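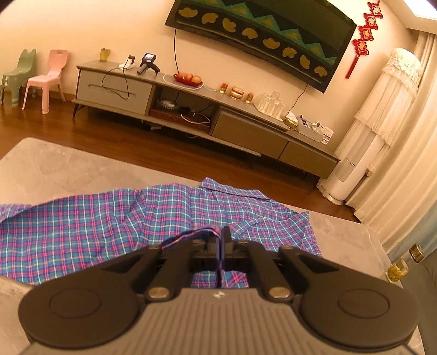

My sister says a shirt should be folded on a table, buttons done up, face down, and that anyone who does it on the floor is making work for their knees. She told me this on the phone on Friday and I told her the table was full. It still is. The printer is on it, and the box from Grutent that I have to send back, and the mail.

5 min read

So the laundry gets done on the rug. The rug is soft enough to kneel on for a while and it's pale, so I can see what comes off the clothes. I vacuum it before I start. Today I also vacuumed the wood floor in front of the TV cabinet, and as far under the cabinet as the flat nozzle goes. I got a dime and a hair tie.

The plaid shirt was first. It's the blue and pink one with the thin yellow lines, and I have never been able to fold it so the collar stays flat. The collar wants to go over to one side. I laid it out, pulled the sleeves straight, turned it, and by the time I'd turned it the body had bunched up again. I did it three times. The third one was good enough for a drawer. It would not be good enough for a store.

I bought that shirt at MacLeod the summer before last, in July, when they were closing the branch by the bus station. I went in for socks. It has lost one button, second from the bottom, and I have the spare somewhere. I looked in the sewing tin and it wasn't there. I put a safety pin through the care label to remind myself.

After that, four T-shirts, the gray sweatpants, pillowcases, and the towels. Towels in thirds the long way, then in half. I changed to thirds when I moved here because the bathroom shelf is narrow and halves stick out over the edge. Two of the towels are worn thin in the middle and I moved them to the rag bag. That leaves enough, unless people come to stay.

I set the kitchen timer to 45 minutes and was done with a little left over. I used the rest on the cabinet. The cables in the open shelf have been bothering me since winter. There's a white one I can't match to anything. I followed it with my hand as far as I could, and it doesn't go to the TV. I left it. The flat wooden box stays where it is, and so does the round tray, though I wiped both. The drawers on the right I didn't open. They're for another day.

I looked at folding boards again at lunch. Sestent makes one for 1399 and Detier has one for 800, and both are just flat panels with hinges. I could cut one out of the Grutent box if I didn't have to send the Grutent box back. I decided against buying either. If the plaid shirt is the only thing that gives me trouble, I can put it on a hanger.

I did not put it on a hanger. There are no free hangers. I need to go through the winter coats and see which ones are coming with me another year, and then there would be some.

Ate late, eggs and the end of the bread. Second load is in the machine now, mostly sheets. It has been on the last spin for a long time and it's walking a little, so I pushed the folded cardboard back under the front foot. Need bread, dish soap, stamps.

Comments (3)

plainhem: Button the top button and the third one before you turn it over. The collar will behave a lot better.

Wrenna_K: I gave up on thirds. Rolled towels fit a narrow shelf and you can pull one out without the rest coming down.

oddsocks: The white cable is from an old router. It's always from an old router.

Contact | Copyright, all entries by the author | Back to top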